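Krystyna Nowicki keeps the equipment budget for the manipulation group at Gavex in a spreadsheet with 2 tabs. One is called "bought" and the other is called "asked for." The second one is much longer.

"People come to me with a quote for an arm," she says. "I ask what it's going to learn from, and then we have a different talk."

Her group decided last September to put off a second robot arm and spend on hand-held grippers instead. A person holds one in each hand and does the task, and the recordings are used later for training. The purchase order for the last batch of mounting plates, bolts and cables came to $2,668. She had planned for less.

"The cables were what I got wrong," she says. "I budgeted for the grippers and the plates and put cables under miscellaneous. You need spares, and you need them in the right length. Now they have their own line." 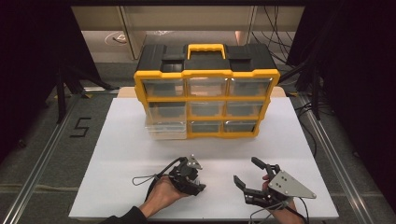 The objects people practice on are a small line by comparison. Nowicki set aside $400 for the year and has not spent all of it. She buys ordinary household and workshop things, and she looks for drawers, lids and handles.

"A drawer is a good test for the money. You have to get hold of a small lip, pull straight, and stop in time. If you buy a special test rig for that, you pay a lot and you get one drawer. I would sooner go to the hardware store."

Not everyone agreed with the plan. Remigiusz Kwiatkowski, who runs the robot side, wanted the arm first and still thinks the group will be short of robot time by spring. Nowicki doesn't argue with that.

"He's probably right about spring," she says. "But an arm has a service contract, and it needs floor space we were using. I can't buy it in pieces. With the hand-held ones I can order a pair, see how they hold up, and order again." 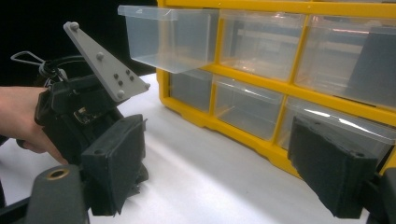

Finger pads are on her list as a consumable. She asks for 10 sets at a time from Gokach, the shop that makes the group's small parts, and tells new project leads to do the same - with their own supplier if they have one. She also asks them to write down who will do the recording and for how many hours.

"That's the cost they leave out. They'll list every bolt and then there's no line for the person."

The next request goes in on a Friday. The arm is on it this time, with the service contract listed separately. So are more cables.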